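Two nights in Grudgate and I've got ten minutes before the train so this will be a bit all over the place.

Came up on the Thursday with Karim, who drove, and Tarek, who slept. The plan was the coast path from Grudgate down to Vellik and back by bus. Not a hard walk. Grassy cliff tops mostly, a couple of steep gullies with steps cut in, one of them very muddy even in June. Good boots would have been clever. I had trainers.

Parking by the harbour is mad money so go up past the church, there's a lay-by and it's free. Room for 5 cars if people park nicely, which they hadn't.

First stretch was the best of it. Sea flat as anything, loads of thrift out, skylarks going the whole way. We met one man with a spaniel and then not a soul until the lighthouse — bliss. Tarek wanted to stop every 100 yards for a photo of a sheep. Karim wanted lunch from half ten onwards.

Lunch was at the cafe in Vellik, the one with the green door up the slipway. Crab sandwich, proper bread, chips to share. Tea comes in a pot that holds 2 cups if you're quick. They had a shelf of old walking club magazines by the till and I bought one for 200 pence (that's how the label had it, no idea why). Read most of it waiting for the bus.
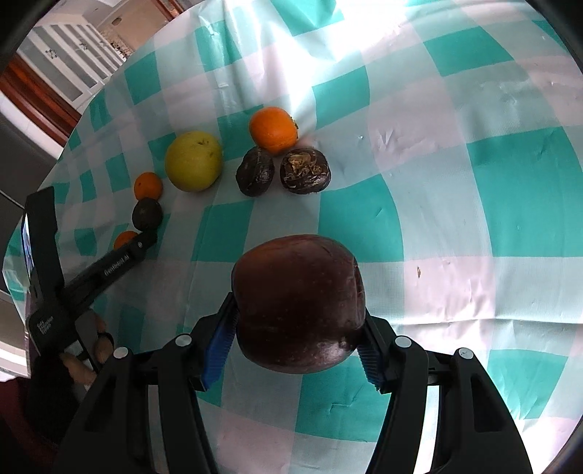

The bus, then. Timetable at the stop said ten past four. Came at twenty to five. Driver very cheerful about it. It goes inland through all the little villages, so you see nothing of the sea but you do get a good look at everyones gardens. Sit on the left, there's a nice view over the estuary just after the mill.

Second day it rained so we did the museum, small, mostly ropes, and then the pub. Fish pie at the pub was fine. The quiz was hard and we came last.

Would I go back? Yes, tomorrow. Next time I'd do it the other way round, Vellik to Grudgate, so the bus is out of teh way first and you finish near the car. Karim says he's bringing his own sandwiches.

Right, platform 2, got to run. Will put the rest of the route notes up when I'm home.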